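Folding cell notes, part two: what the sorting table staff do now

The first post covered the wiring and the safety sign-off for the linen cell at Wellemach. Several people wrote in asking about the other half of the job, meaning what happened to the work itself once part of it was handed to a machine. I run process engineering for the site, so take the following as one view from the office side of the door.

Before the change, a shift at the sorting table meant three tasks done by the same person: separate the pile, flatten each item, fold to the customer's spec. Separation is the dull part and also the part that hurts. It's a pinch and a lift, repeated all shift, mostly with the thumb and first two fingers. Our injury log for the old layout was dominated by sore thumbs and wrists. Folding barely appeared in it.

We bought the Drastura controller with folding in mind. That was the wrong target. Folding a flat towel is a geometry problem and the staff are already quick at it. Picking one item out of a heap is harder to automate and far more useful to the people doing it, so the project was turned around in February and the fold station was shelved.

The method for teaching the pick is simple to describe. An operator works with a handheld version of the gripper, with the same linkage and the same finger pads as the one on the arm. The operator picks items with it and the motion is recorded. Those recordings are used to train the controller. A usable set for one class of fabric came to 339 picks, and we threw out 50 of them for slipped grips or double picks.

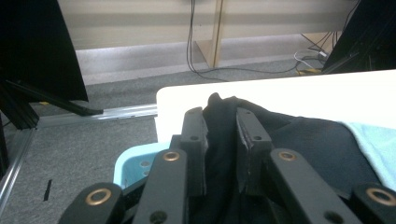 Handheld gripper on a fold of black cloth, with a light blue towel next to it.

Black items are the worst case. The depth sensing loses the folds and the controller can't tell a peak in the cloth from the flat part beside it. The staff worked this out before we did. Their fix was to go for the highest point, close slowly, and lift a little before committing to the full pull. The recordings picked up that habit and the success rate on dark fabric rose with it. On the last acceptance run the cell cleared 99 single picks before its first double.

Pad wear is the other item to watch. Worn edges grip cotton well enough but snag on loose weave. We now swap pads on a schedule set by the table crew, who feel the difference through the handheld unit well before it shows up in the data.

As for the jobs, the headcount on the shift is unchanged. The content of the shift has changed quite a bit. One person now records picks or clears faults, and the others flatten, fold and check. They rotate at each break. Recording is paid at the higher machine operator rate, which took some arguing and should have been in the budget from the start.

Not all of it is an improvement. The old table was sociable. People stood across from each other and talked. The cell has a set pace and the fold positions face the same way, so conversation has dropped off. Two of the longer-serving staff asked to move to dispatch, and both gave that as the reason. We've drawn up a layout with the fold positions turned inward, but it needs a longer outfeed belt and the quote from Cokano hasn't come back yet.

There is also the question of who owns the skill. A recorded pick is somebody's technique, and it stays in the controller after that person leaves. Our agreement says recordings are used on this site only. When the Sumampouw plant asked for a copy of the dark fabric set, we said no and told the crew about the request. They've since proposed terms for sharing it, including a payment per set. Management has the draft.

Still open: fitted sheets, anything with elastic, and the noise from the vacuum pump. The pump gets a new enclosure next month. I'll post the sound readings once it's in.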